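How a Plastic Cup Is Made

Drevota Science Pages for Ages 9 to 12
September 5, 2019

A plastic cup is a simple object. It has a bottom, a wall and a rim. Making one takes oil or gas from underground, a lot of heat, a steel mold and a machine that can push very hard.

What plastic is

Plastic is made of very long molecules. A molecule is a group of atoms joined together. In water, each molecule has only three atoms. In plastic, thousands of atoms are joined in a chain. A long chain like this is called a polymer. "Poly" means many, and "mer" means part.

The small parts that join to make the chain are called monomers. Most monomers used for cups come from oil or natural gas. A chemical plant heats the oil or gas, breaks it into smaller molecules, and then links those molecules into chains.

Many hard, reusable cups are made from a polymer called polypropylene. It is tough, it bends a little before it breaks, and it does not soften in hot tap water.

Pellets

Polypropylene leaves the chemical plant as pellets. A pellet is close to the size of a grain of rice. Pellets are easy to pour, weigh and ship. Natural pellets are cloudy white. To make a colored cup, the factory mixes in a small amount of pellets that are packed with color. These are called masterbatch.

The cup factory in Brurnotura makes 4,000 cups in one shift. It stores its pellets in a tall metal bin called a silo. A pipe sucks the pellets from the silo to the machines.

Injection molding

The machine that makes the cup is an injection molding machine. It works in steps.

First, pellets drop into a heated metal tube called the barrel. Inside the barrel is a large screw. The screw turns, which rubs the pellets together and moves them forward. The rubbing and the heaters melt them.

Next, the screw stops turning and moves forward like the plunger in a syringe. It pushes the melted plastic through a small hole and into the mold.

The mold has 2 halves. One half has a hollow in it, shaped like the outside of the cup. The other half has a solid bump, shaped like the inside. When the halves close, a thin gap is left between them. The melted plastic fills this gap — and the gap is the cup.

Cold water runs through channels in the steel. The plastic hardens in a few seconds. The mold opens, and pins or a puff of air push the cup out.

Look at the bottom of a plastic cup at home. Many have a small bump or rough dot in the center. This is the gate mark, where the melted plastic entered the mold.

Why cups are wider at the top

The walls of most cups slope outward. The slope is called draft. Plastic shrinks as it cools, so it grips the bump in the middle of the mold. If the walls were perfectly straight, the cup would be hard to push off. Draft also lets cups stack.

The rim is often thicker than the wall. A thick rim makes the cup stiffer, in the same way that a folded edge makes a sheet of paper harder to bend. It is also smoother to drink from.

Cups with two colors

Some cups are one color inside and another color at the rim or on the outside. There are several ways to do this. A factory can mold one color first and then mold a second color over it. It can also print or paint one part after molding.

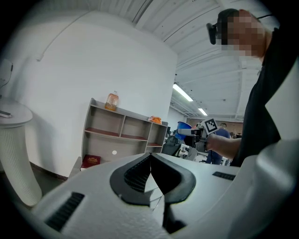
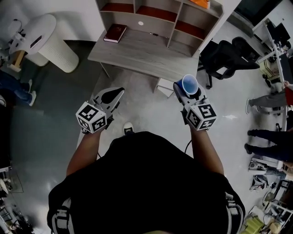
The cup in the second picture is blue on the inside and has a white rim.

Checking the cups

A worker takes cups from the line and tests them. A cup may be filled with water to look for leaks, or squeezed to see if the wall cracks. In July the Brurnotura factory tested 3,397 cups. Cups that fail are ground into flakes, and the flakes are melted again with new pellets.

Words to know

Polymer: a very long molecule made of many small parts.
Monomer: one of the small parts.
Barrel: the heated tube where pellets melt.
Draft: the slope on the wall of a molded object.
Gate mark: the spot where melted plastic entered the mold.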